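Courses > Office Skills > Handouts > Week 5

Print this page | E-mail this page

Week 5: Keeping Paper Records People Can Find Again

Okay, so last week we got through naming files and I promised you the paper half. I know, I know, everybody says they're going paperless! When I started at Kimano we had 1,132 folders in one back room and I was handed the key on my first morning. I still dream about that room.

Start with what you have. Before you buy one single cabinet, pull a drawer and sort it into two piles: things you must keep by law or contract, and things somebody just never threw out. At Kimano the second pile was bigger (a LOT bigger). Your state's retention schedule is the place to check, and we'll read one together in class.

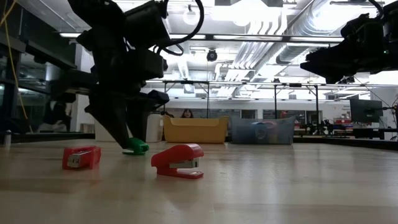 PRINPORT, 6/17/18. Now the part where people argue, which is fastening. Staple anything that will be read as one piece and stay that way, like a signed contract. Clip anything you expect to copy or scan. One staple, top left, at a slant so the pages turn easily. If your packet is too thick for that, use a two-prong fastener and please don't fight it.

Next, labels. Last name first, then the year, then the subject. Josiane Carré taught me to write the label before I put anything in the folder, and I've done it her way ever since. Brunet filed by account number alone, which was great until a customer called without one.

For the reading, do the Grestanex chapter on alphabetic rules and skip the section on microfilm unless you're curious (I love it, but I'm odd).

Homework: sort the practice box, write up your labels, and bring a one-page index. Almost 400 sheets in each box, so don't leave it for the night before. Questions, come find me in room 161.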